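About Fuver

January 29, 2024
By Dorothy Dunmore
65 shares | 12 comments

Fuver is a small automation shop. We set up robot arms for people who have to pick mixed stuff out of bins and boxes, and we train their staff to run them. Two of us started it, Mārtiņš Lapiņa and Inese Pärn, out of a unit in Clilletano with one power outlet that worked. Same street now, bigger unit. 2,186 square feet. Still not enough shelves.

What we do, short version: picking cells, gripper setup, operator training, repairs on cells other people built and walked away from. No welding, no paint. We get asked a lot so putting it up here.

Who we work with - mostly smaller firms. Harms was the first, they sort returned parts. Neltis came along a couple years later and they're the reason we do returned toys and household odds and ends at all. Jobs where nothing in the bin is the same shape twice.

The open day

We run one every May. Started because customers kept asking could they bring their boss by. Now it's the boss, the boss's kids, the high school robotics club, a few neighbors who want the cookies. Doors at 10, last demo at 4. Free. Parking is on the street only, please don't block the bakery's ramp, they were very nice about it last year but still.

Demos are live. We don't play a video and we don't practice the bin beforehand. Inese Sproģis runs the picking demo and talks the whole way through it, questions welcome, loud ones especially as the compressor next door is going all day. Visitors stay behind the line on the carpet. Long hair tied back if you're coming up to the bench afterward. 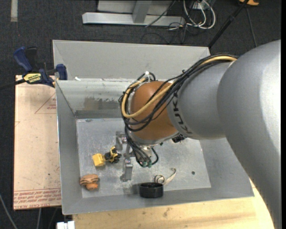

KUKA arm over the demo bin, gripper open, toy construction vehicle right beside it.

The toy vehicle is a crowd favorite. Yellow and black, bucket on one end, wheels on the other, so there's a lot of ways to grab it wrong. Kids will call out where they think the fingers should go and a fair number of them are right. Small soft things and anything coiled up like a strap are a different kind of trouble - they move when touched, or they lie flat. Round containers, you'd think easy. Depends where you come in from.

After the picking demo there's a short talk from Mārtiņš Sproģis on what a first cell costs and how long it takes (12 weeks is our usual, longer if your building needs electrical work). Then bench time, where you can jog the arm yourself with one of us standing next to you. Groups of two at the bench, no more. Sign up sheet is by the door and it fills fast so do that first, coffee second.

School visits

Outside of the open day we take school groups, grades 6 and up. Around 65 students is the most we had in one morning and it was too many. Split them please. Teachers get the worksheet ahead of time, email Dorothy. No charge but we ask for one adult per group who stays in the room the hole time.

Bring your own parts

Customers can bring a box of their own items and we'll try them in the bin, same day if the arm is free. Nothing wet, nothing sharp, nothing you need back in perfect shape. Some will pick fine and some won't and we tell you wich. A couple of people have gone home and bought a better tray instead of a robot. Fine by us.

Working here

Small crew, we hire about when we have to. Right now looking for a part time technician, mornings, wiring experience a plus. Stop in or write. Ask for Mārtiņš - Lapiņa does the hiring, Sproģis will just hand you a screwdriver.

Contact: front desk, Fuver, Clilletano | © 2024 Fuver. All rights reserved. | Back to top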